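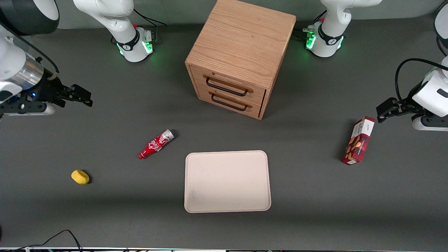
Rapport de projet — baume à lèvres à la cire d'abeille, module formulation

Objectif : comparer trois recettes de baume maison avec un produit du commerce (Mevamus, tube classique). Critères : tenue, toucher gras, odeur. Pas de test SPF, on n'a pas le matériel pour.

Matières premières. Cire en pastilles de chez Wodard, huile d'amande douce, beurre de karité. Vitamine E ajoutée à la fin, hors du feu.

Recette A : 20 % de cire. Trop dur, il faut frotter, ça accroche sur la lèvre. Recette B : 10 %. Fond dans la poche, inutilisable en été. Recette C : entre les deux, avec un peu plus de karité — la meilleure pour presque tout le groupe.

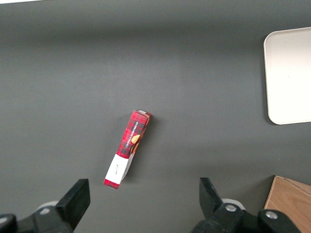 Petite boîte en carton à motif tartan rouge et noir.

Test d'usage : 8 personnes, une semaine, deux applications par jour minimum. Fiche à remplir le soir. Deux fiches perdues donc résultats à prendre avec prudence. Le Mevamus gagne sur l'odeur, C gagne sur la tenue. Pour le toucher gras, avis très partagés, on a pas réussi à trancher.

Problèmes : grains dans le karité (refroidi trop lentement, on pense). Refait au frigo, mieux. Un lot jeté car eau dans le bécher. La balance affiche au gramme pres, trop juste pour la vitamine E, on a compté en gouttes.

Reste à faire pour septembre : refaire C avec une cire végétale, essayer un parfum léger, revoir l'étiquette (liste INCI incomplète). Tableau complet des notes en annexe 2.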